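Courses > Rhetoric and Public Life > Student Reports

Previous report | Next report | All reports | Contact

The Podium Problem: How a Mayor Talks After Winning

Final report by Alby Hollis

Why I picked this

My topic was supposed to be campaign finance. Then I watched the mayor of Larkonum give her yearly address in the gym of the old high school, and I dropped campaign finance like a hot pan.

Mayor Rowena Belmonte ran on listening. The word was on her yard signs. In her stump speeches she asked the crowd things and waited, sometimes painfully long, for someone to answer. The address in June had no questions in it at all, unless you count "Are we going to let them?", which she asked twice and answered herself both times.

I wanted to know whether she had changed or whether I had just been a more generous listener before I was old enough to vote.

What I read

I used 5 speeches: 4 from the campaign and the address itself, which runs a little over 2000 words. Transcripts came from the Larkonum town clerk, who charges by the page and does not give a student rate. I marked every sentence as a promise, a complaint, a thank-you or a story. My adviser asked for a category called "other." It filled up fast, mostly with remarks on the weather.

I did the marking at home over spring break, in pencil, and then again in pen when I found I disagreed with myself.
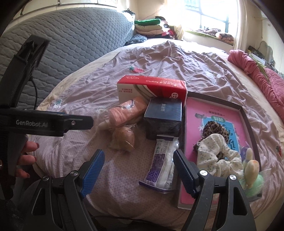

What I found

The campaign speeches are mostly stories. There is a bus driver in Stasitz, a flooded basement on Salcedo Street, and a grandmother who turns up in three of the speeches and gets a little older each time. Opponents hardly exist. The sitting mayor is mentioned once, and politely.

The address is mostly complaint. The council is slow, the county is stingy, and the paper is unfair. The neighboring town of Ollosholm, which had done nothing that year except repave its own parking lot, gets a full paragraph. The bus driver is gone. So is the grandmother, and I missed her.

To be fair to the mayor, a candidate can tell stories because none of them are her fault yet. By June the basement on Salcedo Street had flooded again, and I can see why she left it out.

Where this is weak

One address is one address. I also marked the sentences alone, and a second reader would have caught me going easy on the speeches I liked. Tone of voice is missing completely. On paper, "my good friends on the council" counts as a thank-you — in the gym it got a laugh.

Next time I would read the council's replies too, if I could afford the copies.

Reader comments

gymrat_class: I was there and the laugh was bigger than you make it sound.

Dee: The grandmother was real, she lives by my aunt. Good report though.

pavedparadise: As a resident of Ollosholm I would like it known that it is a very nice parking lot.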